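The Bin Years
One household's slow surrender to clear plastic

The first bin came into my house in March, and it came in innocently, under my arm, with a receipt. I had gone to Verkden for light bulbs. Verkden is the sort of store where the light bulbs are at the back and everything between you and the light bulbs is a container. I came home with a Wenivex clear bin, medium, with a handle, and I changed the bulb three weeks later.

You will have seen these bins, even if you don't own one. They are in every photograph of every refrigerator belonging to a person who wants you to see the inside of their refrigerator. The milk has a bin. The yogurts have a bin and stand in it like commuters. The lemons, which have traveled a long way in their own perfectly good packaging, have a bin.

I used to keep produce in a bowl. It was a big blue bowl from my grandmother's side, and its system was simple: new fruit on top, old fruit on the bottom, and at the very bottom something we would find out about later. The bowl held everything. It also hid everything, and that was the argument that got me. I read on the back of the Wenivex label that I would "see more and waste less." I had once found a lime in the bowl that rattled, so I was a soft target.

For about a week, I did see more. I saw the peppers. I saw that I had bought peppers twice. I saw a soft spot on a tomato from all the way across the kitchen and lay awake considering it. What I did not do was eat any more vegetables than before. I was simply better informed about the ones I was letting go.

Then came the question of the second bin, which anyone could have predicted. One bin is a bin. With two, you have categories, and once you have categories you have arguments. Is a tomato with the fruit or with the vegetables? Do lemons live with things you eat or with things you squeeze on things you eat? My family, who had never once disagreed about the bowl, split over avocados and has not fully healed.

Color was supposed to help. Plasenum makes its bins in 12 shades, and the idea, according to the leaflet, is that each family of food gets a color and the whole household learns it. Ours learned that pink was fruit. It took a month. Then the pink one was in the dishwasher one evening, and the fruit went in the clear one for a night, and the next morning two grown adults stood at the counter unable to find a banana.

I should say something about cost, as the magazine has asked me to be useful. You can get a plain bin for the price of a sandwich. You can also go to Carré, where I was shown a set of six for 300 dollars, in a plastic the salesperson called "architectural." I picked one up. It felt like a bin. I put it down very gently, in case it was listening.

Here is what I have learned that may be worth your time. Measure the shelf before you shop, and measure it with the door closed, or you will own a bin that fits beautifully until you would like the refrigerator to be cold. Buy straight sides; sloped ones waste the space they came to save. Get a handle if the bin is going up high. Don't put onions in with anything you love. Wash the things with a soft cloth, as the scrubby side of the sponge will turn your clear bin into a frosted one, and then you are back to the bowl, with corners.

Skip the dividers. I bought a pack of them and they now divide a drawer of other dividers. Skip the label maker as well, unless you enjoy reading the word LEMONS while looking at lemons.

By my last honest tally we were up to 100 dollars in bins, a figure I arrived at by leaving out the ones in the garage. The garage bins hold the smaller bins. There is a lid in there that fits nothing we have ever owned, and I can't throw it away, as that would be the week its bin turned up.

The blue bowl is on top of the refrigerator now. It has the light bulbs in it.

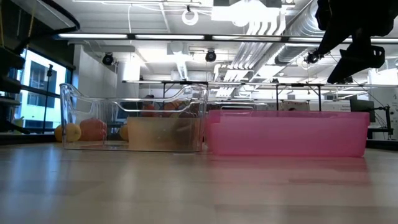 My sister has since asked to borrow a bin for a weekend at the lake. I gave her the clear one, after some thought, and told her to keep the peppers out of it.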